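Neues aus der Werkstattecke: Löcher statt Schubladen

Ihr Lieben, im März habe ich mich endlich an das Kabelchaos und die ewig volle Tischplatte gemacht! Veronica Pascu hatte mir schon letztes Jahr von ihrer Lochwand vorgeschwärmt, und ich fand das immer ein bisschen übertrieben -- bis ich selbst eine ganze Stunde lang nach der kleinen Schere gesucht habe.

Also: schwarze Lochplatte, vorne am weißen Tisch festgeklemmt, kein einziges Bohrloch in der Platte. Die Mehrfachsteckdose sitzt jetzt unter dem Tisch, und mit den Haken fange ich klein an. Bezahlt habe ich alles in allem rund 54 Euro (die Klemmen waren das Teuerste, wer hätte das gedacht).
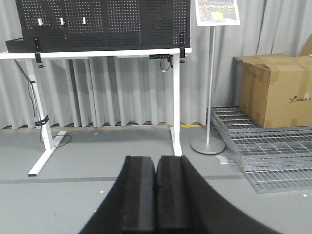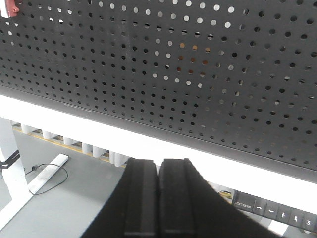

Was mir noch fehlt, sind ein paar tiefere Haken für die Garnrollen und irgendein Halter für die Lineale. Darius Surdu meint, ich solle erst mal zwei Wochen damit arbeiten und dann umhängen, und wahrscheinlich hat er recht. Wenn ihr gute Quellen für Zubehör kennt, schreibt mir gern -- ich sammle alle Tipps und stelle sie in den nächsten Newsletter!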